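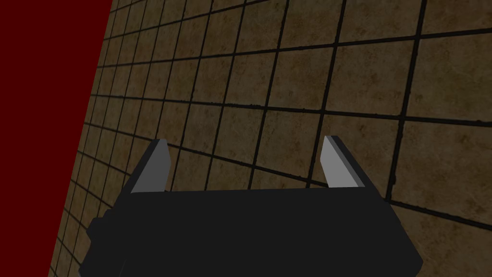

*Robot gripper in dark charcoal. Computer rendering.*

## Brendora, one awards season in

Our chapter hands out the Khosravi Scholarship every spring to a high school senior with good grades and a tolerable essay. For years the entries came by mail and were scored on a photocopied sheet so faint that the box for "service to community" had become a rumor. This winter we paid Pondent for Brendora, its online system for judging small scholarships, and I was put in charge of it for having once fixed the printer.

Setup took an evening. You name your award, paste in the rules, and pick a scoring scale. Brendora suggests a scale with decimals. Don't take it. We had a judge award a 7.35 for "character" and then defend it by email.

The student side is good. The form is one page, it saves as you type, and it accepts a transcript as a phone photo, sideways if need be. We got 83 entries, our best year by a mile, including several from Skekberg High, which had previously treated our flyers as scrap paper. A counselor there told us the link was easier to forward than the flyer was to find.

Judging is more of a mixed bag. Names come off the essays automatically, except when the student signs the essay, and plenty of them do. You can black the name out by hand, in a little editor that also blacks out the line below it. One very moving paragraph on food pantry work reached the judges as a sort of classified document.

All 12 judges managed to log in, though two needed a phone call and one needed a visit with cookies. Large type is available and stays on once you set it. There's a reminder button too. The wording can't be changed, and it opens with "Hey superstar!" I sent it one time, to people who have been members since before I was born, and have since done my reminding by telephone.

Ties are the weak spot. We had a two-way tie for first and Brendora listed both students alphabetically, with no hint that they had the same total. I caught it while copying the scores into my own spreadsheet, which I'd been told I could stop keeping. I'm still keeping it.

The certificates it prints are fine if you like gold swirls. The swirls can be made smaller. They can't be removed.

Cost is $15 a month, and you can pause it between seasons, a button hidden under "Preferences" and then "Other." Support answered my tie question in 2 days and called it a great suggestion.

Three and a half stars out of five, and yes, I see that's a decimal. We'll use it again next year.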